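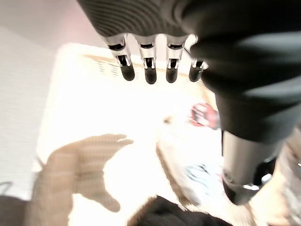 *A white work surface, very bright, with a beige rim near its far edge.*

## Is a white table really cleaner?

Lots of people will tell you that a white table is a clean table. Grown-ups say it and so do adverts. The Hodex catalogue calls its white bench top "the hygienic colour", and that should make you suspicious straight away. Can a colour be hygienic?

Let's start with what white does. When light lands on a white surface, most of it bounces back off. A black surface soaks most of it up. That's why a white table under a strong lamp can look as if it's glowing, and why you might squint at it. The table isn't making any light of its own.

Now for dirt. Drop a crumb of toast on a white table and you'll spot it. Drop the same crumb on a toast-coloured table and you might not. So white helps you *see* a dark crumb, but it didn't stop the crumb from landing there.

And what about flour, salt or sugar? Those are nearly white too. On a white table they can hide very well, thank you. A baker with a dark bench would find spilled flour much faster.

Germs are harder again. Many bacteria are so small that you could line up 500 of them across the head of a pin - on any colour of table. You can't see a single one without a microscope. A white table that looks perfect might have been wiped a minute ago, or not since August.

Marit Hellström, who taught science for 35 years and trusts no advert, has a test you can do at home.

### Try it

You will need:

- one sheet of white paper
- one sheet of black paper
- a pinch of salt
- a pinch of ground pepper

1. Lay the sheets side by side under a lamp.
2. Sprinkle a little salt and a little pepper on each.
3. Stand back and look. Which specks can you find on which sheet?
4. Turn the lamp off and look again.

Did the white sheet win? Or did it depend on what you spilled?

### So why choose white?

There are some decent reasons. A pale surface bounces light back up, so the room feels brighter. Small dark things, like a screw or a bead, are easy to find on it. Some people just like how it looks, and that's allowed.

But if somebody says a table is clean, ask them when it was last wiped, and what with. "It's white" doesn't answer either question.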